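Polance opens hand-guided training room for robot arms

Aug 10, 2018 — Polance has opened a room at its Fiklow site where people teach robot arms simple tasks by doing the tasks themselves. The company says it has recorded 1,168 demonstrations so far, most of them short pick-up jobs with blocks and soft plastic or foam items.

There are 2 ways to give a lesson. In the first, the operator holds the arm and moves it through the job by hand. In the second, the operator sits at a desk and steers the arm with a remote handle while watching a small camera mounted at the wrist. The arm's movements and the camera view are saved together.

"New people grab too fast," said Covadonga Lozano, who runs the sessions. "We ask them to slow down before the fingers close. If the approach is jerky, the robot learns the jerk."

Lozano said 172 of the recordings came from the remote desk, and 157 of those were kept for training. The rest were dropped after a check by a second operator. 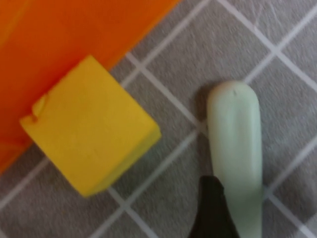 Objects are moved between runs so that the arm does not see the same layout every time. Operators also change the angle of approach, Lozano said, and some runs begin with the gripper already close to the item.

The recordings will go to Oyelaran, a software firm that trains the control program. A first trial on a packing line at Dekden is planned for October.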